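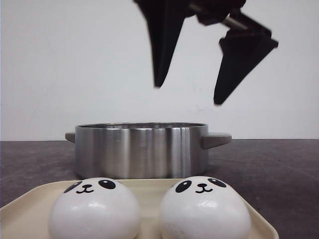
음식문화론 7주차 강의 노트
찌는 빵과 굽는 빵

밀가루 반죽을 익히는 방법은 크게 두 갈래로 나뉘는데, 마른 열로 굽는 쪽과 수증기로 찌는 쪽입니다. 지난 시간에 화덕 이야기를 너무 길게 하는 바람에 찌는 쪽은 손도 못 대고 끝났지요. 그래서 오늘은 아예 찌는 빵부터 시작하겠습니다. 찐 반죽은 겉이 갈색으로 변하지 않습니다. 크림색 쟁반에 나란히 놓인 판다 얼굴 찐빵 두 개를 보시면, 흰 바탕이 그대로 얼굴 바탕이 되어 있습니다. 오븐에 구운 빵이라면 이렇게 흰 얼굴을 얻기가 참 어렵습니다. 굽는 문화권에서 빵에 무늬를 낼 때 칼집을 넣거나 달걀물을 바르고, 찌는 문화권에서 도장을 찍거나 색을 들인 반죽을 붙이는 일이 많은 데에는 이런 바탕색의 차이도 한몫한다고 저는 생각합니다.

1. 색은 왜 달라지는가

화학 시간이 아니니 겁먹지 마시고 큰 줄기만 잡아 두세요. 구울 때 빵 껍질이 갈색이 되고 고소한 냄새가 나는 것은 주로 당과 아미노산이 높은 온도에서 반응하기 때문이고, 이것을 마이야르 반응이라고 부릅니다. 이 반응이 활발하려면 표면이 말라야 하고 온도도 물이 끓는 점보다 꽤 높아야 합니다. 그런데 찜통 안은 보통의 기압에서 섭씨 100도 언저리에 머물고, 반죽 표면은 내내 촉촉합니다. 그러니 갈색이 날 틈이 없지요. 껍질이 단단해지지 않으니 식감도 달라집니다. 씹을 때 바삭하는 소리가 없는 대신, 손으로 누르면 천천히 되돌아오는 그 말랑함이 있습니다.

찐빵이 누렇게 나오는 때도 있습니다. 소다를 많이 넣어 반죽이 알칼리성으로 기울면 밀가루 속의 색소가 노란빛을 띱니다. 저희 할머니께서 쪄 주시던 빵이 늘 조금 노르스름했는데, 저는 대학에 들어가서야 그 까닭을 알았습니다. 지금도 저는 그 색이 더 맛있어 보입니다만, 이건 시험 범위가 아니라 그냥 제 입맛입니다.

2. 이름의 여행

찌는 빵의 이름은 옮겨 다니면서 뜻이 자꾸 바뀝니다. 한자로 饅頭라고 쓰는 말을 생각해 봅시다. 오늘날 중국 북방에서 만터우라고 하면 대개 속이 없는 찐빵입니다. 같은 글자를 한국에서는 만두라고 읽고, 우리는 얇은 피에 속을 채운 음식을 먼저 떠올리지요. 일본의 만주는 팥소를 넣은 과자에 가깝습니다. 글자는 하나인데 밥상 위의 물건은 셋인 셈이라, 옛 문헌을 읽을 때 글자만 보고 그 음식을 안다고 생각하면 큰코다칩니다.

수업 자료로 나눠 드린 바녜스(Bañez) 가계부 필사본도 같은 문제를 안고 있습니다. 168쪽이 넘는 분량 가운데 우리가 읽을 곳은 1714년 항목 몇 줄뿐인데, 거기에 ‘흰 빵, 김에 익힌 것’이라는 구절이 나옵니다. 아마도 티옹손(Amado Tiongson) 선생은 이것을 항구의 상인들에게서 산 찐빵으로 읽고, 베네디타 카히요(Benedita Carrilho) 선생은 쌀가루로 만든 떡 종류일 거라고 봅니다. 두 분 글을 다 읽어 보시고 어느 쪽에 마음이 기우는지 적어 오세요. 저는 학기 초에는 티옹손 선생 편이었는데 10월 들어 다시 읽다 보니 자신이 좀 없어졌습니다. 가계부를 쓴 사람이 밀가루 값을 따로 적어 두지 않은 것이 자꾸 마음에 걸립니다.

3. 연료와 솥

어느 지역이 왜 굽고 어느 지역이 왜 찌는가 하는 물음에는 흔히 연료 이야기가 따라붙습니다. 큰 화덕을 데우려면 땔감이 많이 들고, 한번 데웠으면 여러 덩이를 한꺼번에 구워야 수지가 맞습니다. 그래서 마을 공동 화덕이나 빵집이 생겨나기 쉽지요. 찜은 솥 하나와 물, 그 위에 얹을 시루나 대나무 찜기가 있으면 집에서도 할 수 있습니다. 층층이 쌓으면 같은 불로 여러 판을 익힐 수도 있고요.
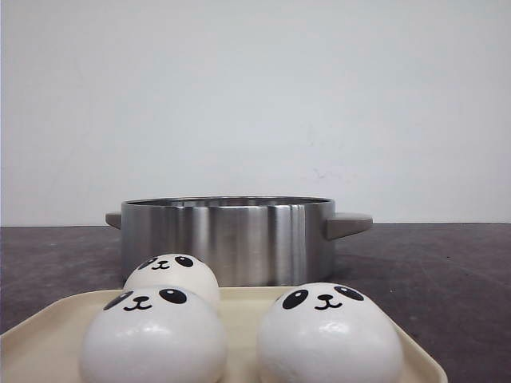
다만 연료만으로 다 설명하려는 태도는 조심해야 합니다. 땔감이 넉넉한 곳에서도 찌는 습관은 이어졌고, 땔감이 귀한 곳에서도 사람들은 납작한 빵을 얼른 구워 먹었습니다. 솥이 이미 부엌 한가운데에 있었는지, 밥을 짓는 집이었는지, 밀이 주식이었는지 별식이었는지를 함께 따져야 합니다. 이만 타지(Iman Tazi) 선생의 논문이 이 점을 아주 참을성 있게 다루고 있으니, 조금 길더라도 둘째 장까지는 꼭 읽어 주세요. 각주가 본문보다 재미있는 드문 글입니다.

발효도 빼놓을 수 없습니다. 막걸리로 부풀린 술빵을 드셔 본 분이 계실 겁니다. 술을 빚는 집에는 효모가 살아 있는 액체가 늘 있었고, 그것을 반죽에 조금 부으면 빵이 됩니다. 고려 가요에 나오는 쌍화를 발효시켜 찐 음식으로 보는 견해가 널리 알려져 있고, 조선 시대의 상화도 술로 부풀려 찌는 음식이었습니다. 그러니까 찐빵의 역사를 쓰려면 술의 역사를 곁에 펼쳐 놓아야 하는데, 이건 다음 주에 윌프레도 우말리(Wilfredo Umali) 선생이 오셔서 말씀해 주실 테니 제가 미리 다 해 버리면 안 되겠지요.

4. 집에서 해 보실 분들께

필수 과제는 아닙니다. 그래도 한 번쯤 반죽을 만져 보면 읽을거리가 훨씬 가깝게 느껴지니 권해 드립니다. 같은 반죽을 반으로 나누어 반은 굽고 반은 찌세요. 식힌 다음 단면을 잘라 기공의 크기와 껍질의 두께를 견주어 보고, 남은 것은 밀봉해서 다음 날 다시 만져 봅니다. 찐 쪽은 굳더라도 한 번 더 찌면 꽤 말랑해집니다. 찔 때는 뚜껑을 면포로 싸 두면 물방울이 빵 위로 떨어지지 않습니다. 불을 끈 뒤에는 뚜껑을 살짝만 열어 두고 조금 기다리세요. 저는 성격이 급해서 늘 확 열었다가 쪼글쪼글한 빵을 먹습니다.

읽을거리와 안내

바녜스 가계부 발췌본, 1714년 항목
티옹손과 카히요의 해석을 나란히 실은 복사물
이만 타지, 논문 둘째 장까지

감상문은 한 쪽이면 충분하고, 다음 수업 시작 48시간 전까지 조교 레아 아키노(Rhea Aquino) 선생에게 보내 주세요. 복사물이 흐려서 안 읽히는 분은 참지 마시고 새로 받아 가시면 됩니다.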